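Can It Tidy a Desk Yet? Two Arms, One Cup and the State of Automated Housework
Project report, Practical Automation module, Prurwood College, 12 April 2021
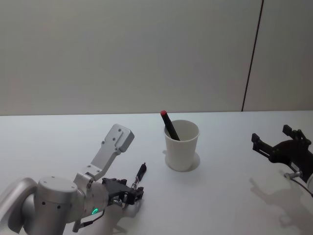 Figure 1. The two-arm bench with the cup and marker between the grippers.

1. Why we chose this

Our original proposal was to have a robot clear up after a dinner for four. Our supervisor read it, asked whether we had ever met a robot, and handed it back. The second proposal covered a single place setting. The third, which was accepted, concerned a pen and a cup.

The question behind all three stayed the same. Shops and households are full of small jobs that involve picking something up and putting it where it belongs, and we wanted to know how close a pair of ordinary bench arms, programmed by second-year students, could get to doing one of them. Adverts suggest we should be nearly there. Our kitchens suggest otherwise.

2. The task

The job was to take a marker out of a cup, lay it on the table, then pick it up and put it back. One arm steadies the cup while the other handles the marker. A small child can do this, and will generally go on to draw on the wall, a feature we left out of scope.

We settled on a white cup and a black marker with a red cap. The cap turned out to be the most useful thing in the whole project. Our vision code was poor at finding a white cup on a white table under overhead light, where the shadow at the base was often easier to detect than the cup itself. It was very good at finding red. For most of April the system had a firm opinion about where the cap was and only a vague interest in everything below it.

3. Method

The arms were driven with Hurell, the department's in-house control package, which is reliable and has a manual written by somebody who had already moved on to other things. We split the task into stages: find the cap, estimate the lean of the marker, steady the cup, grip, lift, lay down. The return trip ran the same stages in reverse, with one addition, which was finding the opening of the cup again in case it had shifted.

We ran 59 full attempts at the final settings. An attempt counted as a success only if the marker went out and back with the cup still upright and no human hand on the table. Earlier attempts, made while we were still changing the code between runs, were thrown away, to the benefit of everybody's dignity.

4. Results

Of the 59 attempts, 14 were successful from start to finish. A further 12 got the marker out and laid it down properly but failed on the way back. The rest went wrong before that point.

The commonest failure was tipping the cup. It is light and narrower at the base than at the rim, and a leaning marker presses on one side of it. If the steadying arm arrived slightly off centre, it gave the cup a gentle shove and over it went. Gripping harder was no answer, as a firm squeeze moved the cup along the table instead.

The second commonest was taking the cap and leaving the pen. We were quite proud of this the first time, until we remembered that it wasn't the task.

Putting the marker back proved harder than taking it out. Coming out, the marker is held by the cup and its lean can be measured at leisure. Going in, everything depends on how it was picked up from the table, and a small error at the fingers becomes a large one at the far end. Several attempts finished with the marker placed very neatly beside the cup.

5. What this says about chores

We compared notes with a group at Laskowska who had been trying to get an arm to restock a shop shelf with boxed goods. They did far better than us. Boxes have flat sides, they stand where they are put, and the shelf stays where it is. Our impression is that shop-floor work of that sort is within reach, provided somebody has tidied the shop first.

Homes are another matter. Our table had nothing on it but the cup and marker, against a plain grey wall, and we still got through fewer than one attempt in four. A desk at home would have the cup between a lamp and a pile of post, with nine pens in it and a pair of scissors.

There is also the matter of cost. The replacement parts we priced came to 2,198 pounds, for which one could buy a great many cups and leave the pens where they are.

6. Next steps

The group taking over the bench should try a heavier cup before touching the code. We would also suggest a camera placed to look down into the opening, and a second colour of tape near the bottom of the marker so that the lean can be worked out from two points. A longer version of the task, with a tray of mixed stationery, has been pencilled in for the Pakusside open day. We have asked to be put down for the leaflets.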